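Moving the archive off the old host

November 2020

The shared host that kept this blog for most of its life is shutting down its legacy plan, so I spent several evenings moving everything to a small virtual server at Hadelex. These are my notes on the parts that took longer than planned, mostly for my own use the next time.

The archive holds 1115 posts. The export tool wrote them out as a single XML file, which the import script read without complaint. The result looked fine on the front page and was wrong almost everywhere else. The old database declared its tables as Latin-1 but had been storing UTF-8 bytes in them since an upgrade I no longer remember doing. On export those bytes were encoded a second time. Curly quotes came out as three-character garbage, and so did every accented letter.

The usual fix is to dump the table with the connection set to Latin-1, change the charset line in the dump by hand, and load it again as UTF-8. This worked for all but 111 posts. Those had been written before the upgrade and were real Latin-1, so the conversion broke text that had been correct. I ended up testing each post body separately: if the bytes decode as strict UTF-8, leave them alone, otherwise convert. The script is short and I should have started with it.

Next came the links. The old URLs had the post number in the query string, and the new ones use the year and a slug. I generated a redirect map from the database and had the web server load it as a hash lookup. My first version used one rewrite rule per post. It started slowly and was unpleasant to debug, and a typo in one line stopped the whole server from reloading.

Nantana Chareonsuk, who ran the same migration for the Darkonby site in August, warned me to check the feed identifiers. She was right. The import script had assigned new ones, so every feed reader would have shown the last batch of posts as unread. I copied the old values back in from the export before switching DNS.

Images were the last piece. There were 3488 files in the upload directory, many of them resized copies made by a gallery plugin called Tuneseo that I removed long ago. I deleted the copies, kept the originals, and let the new setup produce its own sizes on request. I set the JPEG quality a little higher than the default, as pale, flat areas showed banding at the lower setting.
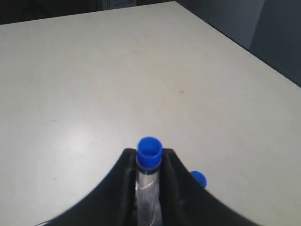 A pale tabletop in all three. 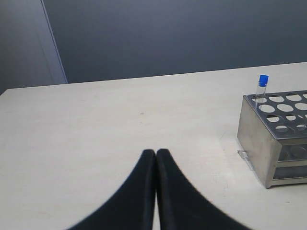
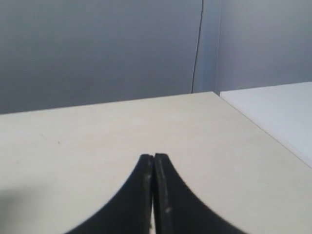

Resized files are cached on disk and cleared by a nightly job if they have not been requested for a while. The cache directory needs to be excluded from backups. I forgot this on the first run and the backup was twice the size it should have been.

DNS was uneventful. I lowered the TTL to 4 minutes two days ahead, switched the record, and watched the old access log until the requests dried up. A few crawlers kept using the old address well past that, and I let them.

Still open: comments on the oldest posts have lost their threading, and the search index ignores anything inside a preformatted block. The Castellanos theme also prints the wrong date on archive pages when a post was edited after publication. I have a patch for that one but have not tested it against the monthly view.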